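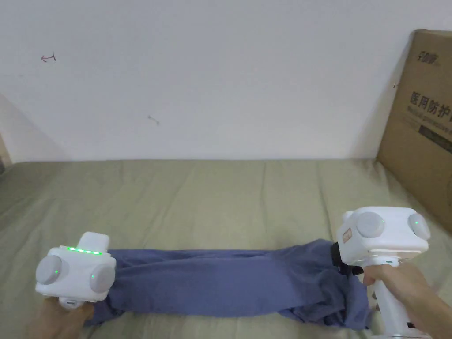 Folding, again

Every November the same advice comes back around, and this year it reached us from three directions at once: a reader letter, a flyer in the lobby at the Plenmont building, and a card tucked into a pack of drawer dividers. Stop stacking your T-shirts. Roll them, stand them up, and you will get twice as many in the drawer and never iron again. I have been suspicious of this for years and I finally sat down with a pile of shirts and a free Saturday to see how much of it holds up.

The card came with the Honditura dividers several of you have asked about, so I used its instructions. They go like this. Lay the shirt on a bed. Bring the sides in. Take one end in each hand, pull until the cloth is taut, then roll from the hem toward the collar. The pull is supposed to be the important part, and the card says it "releases" the wrinkles.

I don't believe in released wrinkles. When you pull a knit lengthwise it gets narrower, and the creases line up with the pull. The middle looks nice and smooth for as long as you hold on. The ends, where your hands are, bunch up. Let go and a soft cotton knit relaxes back to more or less whatever shape it had before, plus some new lines running the long way. I did this with old shirts and newer ones, thick and thin, and I could not find one that came out flatter than a shirt I had smoothed with my palm and folded in the ordinary way.

There is one case where a tug does help, and that's a shirt straight from the washer, before it goes on the line. A quick snap and a light pull along the side seams will save you some trouble later. My grandmother did that and so did everybody else's. It has nothing to do with drawers. If the shirt is dry, put your effort somewhere else.

Now the space question. I emptied one dresser drawer, a deep one, and filled it both ways. Flat stacks, folded in thirds: 31 shirts before the drawer started to catch. Rolled, using the pull and the dividers: 31 shirts. I took them all out and did it over, since I had expected rolling to win by a few. Same again. A rolled shirt takes up as much room as the shirt takes up, and the only way to squeeze it smaller is to roll it hard, which puts creases across the front that you'll see at lunch. The dividers themselves also use space, a thing the card passes over.

What rolling does do is let you see everything. I'll give it that. With a stack you wear the top four shirts all winter and forget the rest. With rolls or with the little upright packets you can find the blue one without lifting out the gray ones. If that matters to you, fine, go ahead, but you can get the same result by folding your flat stack one more time and setting it on edge like file folders. No pulling, no dividers. A shoebox lid will keep the row from slumping.

Time, too. The card claims two minutes for a full load. I had a load of 18 shirts and nothing else, and at two minutes that leaves you under seven seconds apiece. Maybe somebody at Honditura can do it. I was nowhere close, and the rolls I hurried came undone when I slid the drawer shut.

A few practical things I did pick up, for what they're worth.

The bed is a better surface than the table. Shirts slide on a polished tabletop and the sleeves hang off. A plain bedspread has enough grab to keep the cloth where you put it. Watch out for anything with a raised pattern, chenille especially, which leaves its marks if you press down.

Don't hang a shirt by its ends or stretch the collar. If you must pull, pull at the hem and the shoulder seam. The neckband is the first part of a T-shirt to go wavy and it doesn't come back.

Skip the twist. Some of the online versions have you wring the shirt into a rope before rolling, on the theory that it travels better. I left one that way in a bag overnight and it looked like a dishrag in the morning.

Fold warm if you can. This did more for wrinkles than every other trick put together. Ten minutes forgotten in the basket and you've lost it.

As for the dividers, the woman at the counter at Cherkaoui told me they had sold more of them this fall than hangers. I'm keeping mine for socks, where they do a decent job. I wouldn't buy a second set.

The Wemstead clothing shelf would also like me to mention that donations should come in folded flat, please, and in a box or a paper bag. Rolled shirts have to be unrolled to check the sizes. Any fold will do as long as the label is up. Plastic bags are still a no. Winter knits are wanted more than T-shirts right now, and children's sizes more than anything.

If you have timed your own rolling and got a better number than I did, write in. Please say how deep the drawer is.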